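Section 4: Getting an old phone ready to hand on

You've got your Tolell set up and humming, so let's turn to the old phone. Whether it's going to a trade-in counter, a cousin or a drawer, an hour spent here pays off nicely. These steps were written for the Prulent handsets, but they work on most phones from the last few years (menu names may differ a little).

Before you start

Charge the old phone to at least half and plug it in if the battery is tired. Connect both phones to the same Wi-Fi. Keep your account password close by, because step 6 will ask for it and that's a rotten moment to go hunting!

Moving your things across

1. Open Settings, then System, then Move & Copy on the old phone.

2. Choose Full Copy. If you only want photos and contacts, choose Pick Items and tick the boxes.

3. Enter the code shown on the new phone. Codes run out after 200 seconds, so tap New Code if you were slow.

4. Wait for the green check mark. A library of 2,025 photos took 16 minutes on our test phones, and a big video folder will take longer.

Note: Message threads come across last. The list may look short at first — give it a few minutes before you worry.

5. Open five or six photos on the new phone, including a very old one, and make a test call to a saved contact.

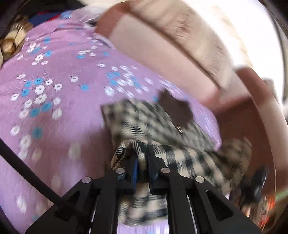
Fig. 4-1. Two padded fingers closed on a fold of cloth.

Signing out and erasing

6. On the old phone, go to Settings, then Accounts, and sign out of every account listed. Do the main one last. You'll be asked for your password twice.

7. Turn off Find My Handset. The switch should go gray.

8. Take out the SIM card and the memory card. If you use an eSIM, choose Move Plan instead and follow the prompts from your carrier.

9. Go to Settings, then System, then Erase Everything. Type ERASE in the box and confirm.

CAUTION: Erasing can't be undone. If step 5 turned up anything missing, go back to step 2 first.

CAUTION: Don't skip step 7. A phone that is still locked to your account can't be set up by its next owner, and most buyers will send it straight back.

10. When the welcome screen appears, switch the phone off. Don't go through set-up again.

Cleaning and packing

11. Wipe the screen and back with a soft, barely damp cloth. Keep liquid away from the charging port and speaker holes.

12. Write down the serial number from the SIM tray. You'll want it if a trade-in quote changes later.

13. Wrap the phone and put it in a snug box. The Auer mailer fits every Prulent model except the Zidex edition, which needs the larger size.

Note: Chargers and cables usually add nothing to a trade-in price, so keep them as spares.

If something goes wrong

Error 501 during copying: the two phones have lost each other. Turn Wi-Fi off and on again on both, then repeat from step 1. Anything already copied stays put — great news if you were nearly done!

Erase Everything is grayed out: an account is still signed in. Go back to step 6 and look for a work or school account, as these are easy to miss.

Guide text: Annelies Widmer and Benedikt Fuchs. Revised 25 October 2024.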